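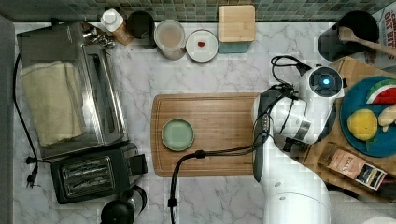
Toaster oven and two-slot toaster on a marble counter, with a mosaic tile backsplash behind.

How to Work Out the Load on a Kitchen Counter Circuit

Posted by Pierina Grasso, Thursday, October 17, 2019

Most nuisance trips in a kitchen come from ordinary overload. The breaker is doing what it was sized to do, and the fix is to know which receptacles share a circuit and how much current each appliance draws. The procedure below covers a typical Canadian house with 120 V branch circuits. It needs no test equipment beyond a plug-in lamp, a pencil and the labels on your appliances. It does not involve opening the panel cover or removing any receptacle.

What you need

A small lamp or plug-in night light
Masking tape and a pen
A sheet of paper for the circuit map
A calculator
A helper, if the panel is in the basement

Step 1. Draw the counter

Sketch the counter from above and mark every receptacle. Number them from left to right, starting at the fridge. Include the ones behind appliances and any on an island or peninsula. Mark the fridge, range hood, dishwasher and microwave receptacles separately. These are often on their own circuits, but do not assume so in an older house.

Step 2. Map the circuits

Shut down anything with a clock or a memory you care about. Plug the lamp into receptacle 1, upper half, and switch it on. Turn breakers off one at a time until the lamp goes out. Write the breaker number beside the receptacle on your sketch, then restore the breaker.

Repeat for the lower half. Many Canadian kitchens built or rewired before the widespread use of 20 A counter circuits have split receptacles, in which the upper and lower halves are fed from opposite legs of a 15 A two-pole breaker. On a split receptacle the two halves can each carry a full 15 A circuit load. If the handles are tied, both halves will go dead together, so look at the breaker itself: a double-width unit with a common handle feeding a counter receptacle is a good sign that it is split. An electrician can confirm it.

Newer counters near the sink usually have GFCI receptacles on 20 A circuits, recognizable by the T-shaped slot. One GFCI can protect others downstream. If a receptacle is dead and its breaker is on, check for a tripped GFCI elsewhere before going further.

Step 3. Read the nameplates

Unplug each appliance and find its rating plate, normally on the underside or back. It will give watts, amps or both. Record what it says. If only watts are listed, divide by the voltage:

Amps = watts ÷ 120

A hand blender rated at 200 W draws 1.7 A. A small food processor rated at 381 W draws 3.2 A. Anything with a heating element is in another class – toasters, kettles, toaster ovens and electric griddles commonly fall between 800 and 1,800 W, or 6.7 to 15 A.

Use the plate on your own unit. Two toasters of similar size can differ by several hundred watts.

Step 4. Add up each circuit

List the appliances under the breaker that feeds them, then total the ones that could reasonably run at the same time. Compare the total with the breaker rating. For short loads such as a kettle, staying at or under the rating is enough. For anything that runs for long periods, keep the total to 80 per cent of the rating:

15 A breaker: 12 A
20 A breaker: 16 A

A worked case. Ettore Donati wrote to us about a breaker that tripped most mornings. He had a kettle, a toaster and a coffee maker on a single counter circuit, with a combined nameplate rating of 3605 W. Divided by 120, that is 30 A on a 15 A breaker. A breaker will tolerate that kind of overload only briefly, which explains why it tripped before the toast was done. He moved the kettle to a receptacle on a second circuit and stopped running the other two together.

Step 5. Rearrange

Put the largest heating appliances on different circuits. Motor appliances can share with one heating appliance if the total allows. Do not run a toaster oven or kettle from an extension cord or a light-duty power bar.

Label the inside of a cupboard door with the circuit map. Tape is fine.

When to stop and call someone

Call a licensed electrician if a breaker trips with little or nothing plugged in, if a receptacle or plug is warm or discoloured, if a breaker will not reset, or if the map shows the whole counter on one circuit. Never replace a 15 A breaker with a 20 A one to stop the tripping – the wire behind it may be rated for 15 A only.

Technical review: Gualtiero Longo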